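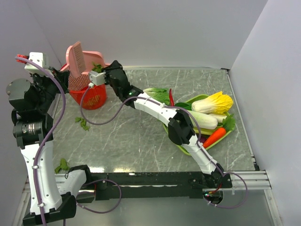
Two-arm table, Jultham open day. Veg tray right, basket and brush left.

How to run a two-arm demo for visitors

Notes from our day at Jultham, July 20, 2018. 111 visitors through the room, one table, so this is what worked for us. Copy what you like.

1. Set up the night before. Both arms on the one beam, check the bolts, then run the cables. Leave slack - a tight cable will stop an arm mid-reach and everybody notices.

2. Use props people know. Play vegetables on a tray, a basket with a cloth in it, dustpan and brush. Kids get it right away. Bright colors read better from the back.

3. Keep each run short. We cap it at 20 minutes including questions. Groups of 20, no more, or the back row sees nothing.

4. Slow the arms down. Jedivitz ran theirs at full speed last July and folks stepped back. Half speed is plenty.

5. Say what the job is before you press start. One sentence. Then be quiet and let them watch.

6. Bits of leaf end up on the table. Leave them til the run is over, then pause both arms and clear by hand. Never reach in while its live.

7. Reset to the same layout every time. Tape a printed sheet to the door with where everything goes. Brinano lent us theirs, good one.

Handouts - we printed 200, plenty left over. Spares go to Esteban for the next one.

Power off at the wall when you're done, not just the stop button.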